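We gave up the big weekly shop in July, and I've been meaning to write down how it went while I still remember the details.

The old way was one trip to the Palacios on the highway, a full trolley and a receipt as long as my arm. It suited us when both of us were driving past it on the way home. Then my hours changed, and we kept going out of habit, 21 minutes each way, mostly to throw out soft zucchini at the end of it.

Now we do 2 small shops a week on foot. Bestach is the closest, a fruit and veg place with a short aisle of tins and pasta at the back. The capsicums are dearer than at Palacios and the potatoes are a lot cheaper. Their bread is not worth buying. For bread I go up the hill to Dollura, which sells out of the seeded loaf by mid-morning - I've learnt to be there before nine.

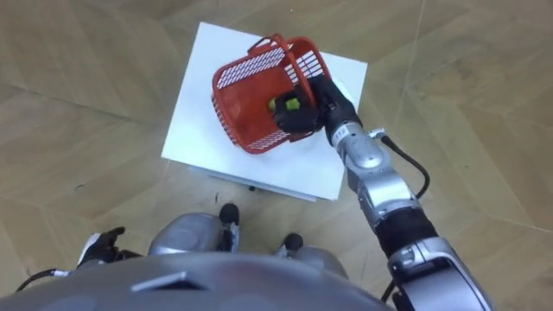 Meat was the part I hadn't worked out. There's no butcher within walking distance any more, so we still drive for that and put most of it in the freezer. We eat less of it than we did. Lentils have filled the gap, along with eggs, and a chickpea curry that has become the default when neither of us wants to think about tea.

The money has come out close to even. I kept receipts for the first couple of months and we were spending slightly more per kilo on nearly everything, but buying less of it. The bin is where I noticed the difference. We used to scrape out the crisper before bin night and there's not much in there now.

Carrying is the downside. Milk and a bag of spuds on the same trip is a mistake, and I've made it more than once. I bought a Javmont trolley bag second-hand to help with that. One wheel squeaks on the footpath and the zip sticks, but it gets up the hill.

I haven't tried it through a full summer yet. Frozen peas might need a rethink by January.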